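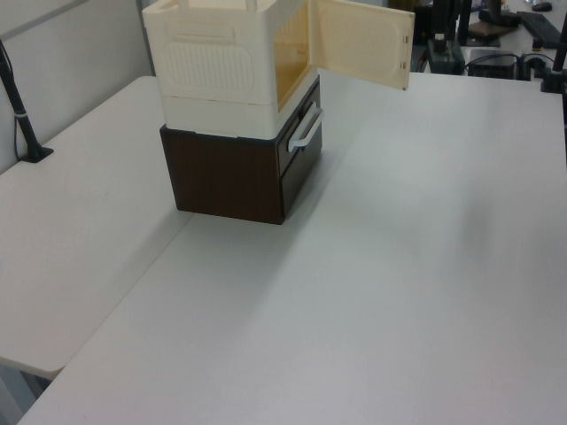 Minutes, planning for the Linari open day (April)
Present: Kalevi Koskela (chair), Elaine Siqueira (notes), two from Flomeler, one from Hyvönen by phone, dropped off twice
Start 9:10

1. Last minutes
OK. One fix, the Lisik quote was 2,337 and not 2,373. My typo, sorry.

2. Demo program
Kalevi wants two household tasks, same table. First the drawer and the door: arm pulls drawer by the handle, closes it, then shuts the cabinet door. Second is the tray. Flomeler asked for a third task, no time, visitors get 50 min total incl. questions.
Door task to be shown at normal speed. Long talk about this. Hyvönen would like it slower so people can follow, Kalevi says slow looks broken. Agreed: once slow, once normal.

3. Tray
Cream tray with the molded handles stays in. Elaine asked if we start with leg panel up or folded. Not settled, try both at rehersal.

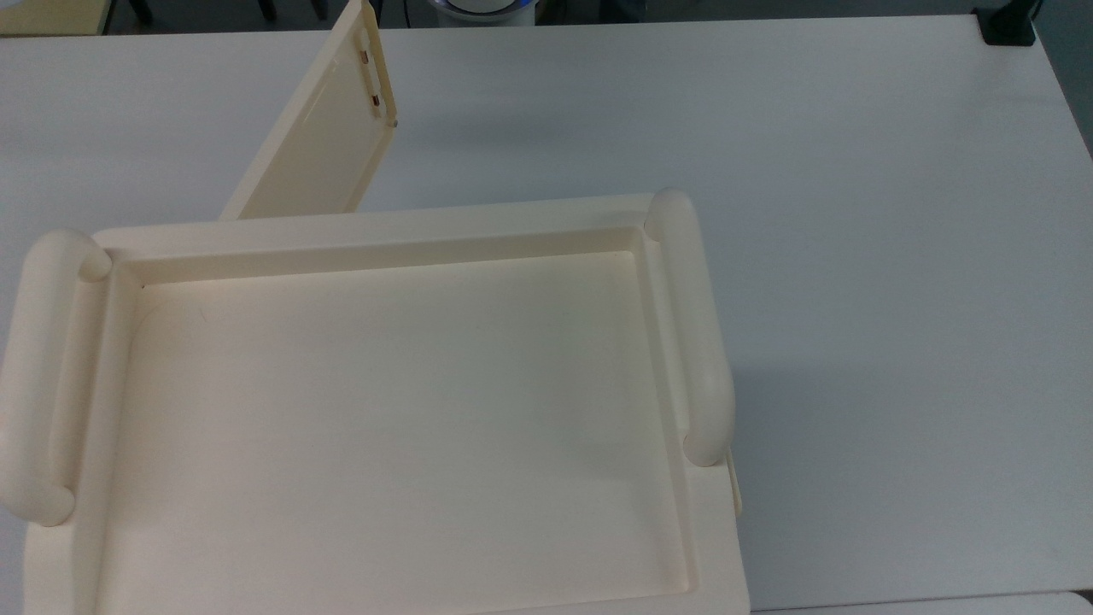

Flomeler worried about pale tray on white table, people in the back row won't see much. Could borrow a dark cloth. Kalevi against, would mean redoing the runs. Left open.

4. Visitors
80 signed up. Room won't take them all at once so two groups, second one at 2 pm. Name tags: Elaine. Hyvönen sends parking info.
Tape line on the floor, all stay behind it while arm is moving, also us.

5. Money
1,971 left after the Lisik bill. Coffee and sandwiches out of that. No printed booklets, one sheet per person is enough.

6. AOB
Flomeler needs logo on the sheet, will send file tonight.
Someone please bring a long extention cord.

Next meeting same room, 9:00, right after rehearsal.
Closed 10:05. ES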